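The Marker That Doesn't Work Goes Back in the Tray

I have worked in four offices and sat through more meetings than a person should admit to, and in every one of those rooms I have watched the same small crime. Somebody picks up a whiteboard marker, draws a line that fades to a gray whisper by the second letter, frowns at it, and puts it back in the tray. Then they pick up the next one. It is also dead. They put that one back too.

We are talking about adults with mortgages. At home these same people throw out milk on suspicion. But a dried-out marker in a conference room enjoys a kind of tenure.

At my last job, on the second floor of the old Palamarchuk building in Didstead, the big meeting room had a tray that held 12 markers at its peak. Two of them wrote. One was a yellow highlighter, which I don't count. I once sat through a pricing discussion conducted entirely in that yellow, and I believe we agreed to something.

My position is simple and I have lost friends over it, or at least lunch companions. Markers should stay in their package until they are needed. You open the pack, you take out one, and the rest stay lying down in their plastic in a drawer. When the one dies, you throw it in the trash, with your own hand, and go get another.
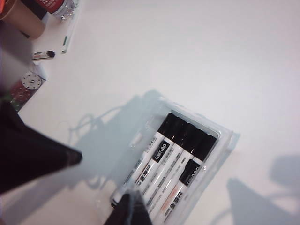 People hate this. The usual practice is to tear open a fresh pack and dump every marker in the tray at once, in a spirit of plenty, where they mingle with the dead. Within a week you can't tell the new from the old. Within a month the caps have been swapped, so the green one writes red, and one marker has no cap at all and is being kept on out of pity.

I'll grant the blister pack has its faults. It takes both thumbs and some language to open. It never closes again in any way a reasonable person would call closed. It's a lot of plastic for a few pens, and I have no clever answer to that. What I like about it is that everyone in there is lying flat. I was raised to believe a marker stored tip up dries out and a marker stored tip down leaks, and I have never tested either claim, but I hold them both firmly. The mug on the windowsill, with its bouquet of markers standing at attention, makes me physically uneasy.

Our office manager back then ordered from a catalog outfit called Zenent, and by her count we went through 264 markers in a year. There were 8 whiteboards in the building. One of them was behind a ficus. I do not believe we wrote that much. I believe we bought that many markers and that a good share of them dried up with their caps half on, beside a drawing of three circles that somebody had labeled DO NOT ERASE.

Her answer was to buy a better brand of board cleaner. Mine was a trash can directly under the tray, which I brought in myself one December and which was moved to the copy room before lunch.

The company has since become part of something named Hirnano, and a friend who stayed tells me they now have a wall you write on with your finger. It freezes. When it does, they wheel in the old board, and there on the ledge are the markers, all of them, and she says she tries each one.

I asked whether she throws out the bad ones. She said she always means to, but the meeting has usually started by then — and anyway, she told me, sometimes if you shake them you can get another word out.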